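Seltik controller freezes both arms at the doorway, no fault logged

flultes_mk2
Tuesday, October 29, 2019
Two-armed unit, simulated house, Rivas scene pack. Task is to go through the open doorway. Base stops short, both arms hold position, and the log shows the drive command still being sent. Happened on 40 of 97 runs. No collision reported. 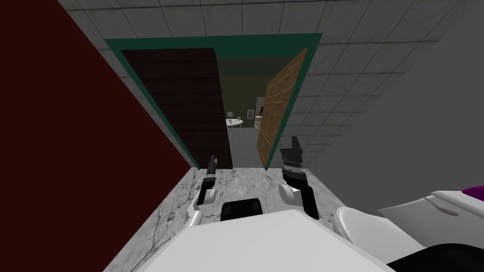
Is the emergency stop being triggered?
The stop flag stays clear throughout, and I can still jog the arms by hand.

b_urquijo
Check the collision margin on the grippers. At Boditcombe we had a margin left at the default and the planner refused every gap narrower than the padded arms. It gave up silently, which I regard as a safety fault in itself.

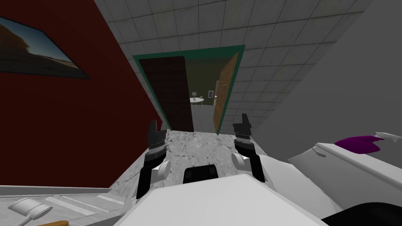 Head view, arms forward, doorway ahead.

flultes_mk2
Margin was 2 cm. Setting it to zero made no difference.

oldrelay
Then it isn't the margin. Look at the door leaves. If their collision shapes are still stored as closed, the planner sees a solid wall whatever the renderer draws.
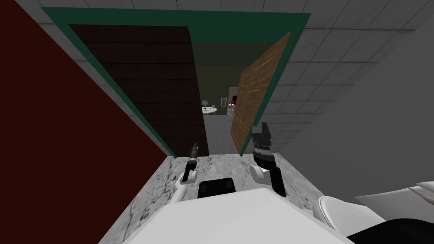

Print the joint angle for each leaf at the moment it stops and compare it with the planner's copy. Mine differed after every scene reset.

b_urquijo
I disagree that this rules out the margin. Zero is read as "unset" in some builds and the default comes back. Try a very small value instead.

flultes_mk2
Tried both. The small value changed nothing. The planner's copy had both leaves shut on all the failed runs, so oldrelay has it. The separate tabletop test with the ball stalls too, with the gripper open and short of the target.
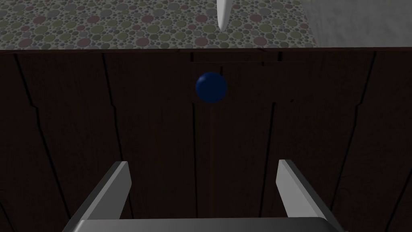

That one has no doors in the task, so I suspect the whole planner copy goes stale after a reset. Forcing a refresh before each run adds 315 ms. Doorway is clear so far, tabletop still to be rerun.

oldrelay
Keep the refresh, but make it stop with an error if the two copies differ. A silent hold is no good on real hardware.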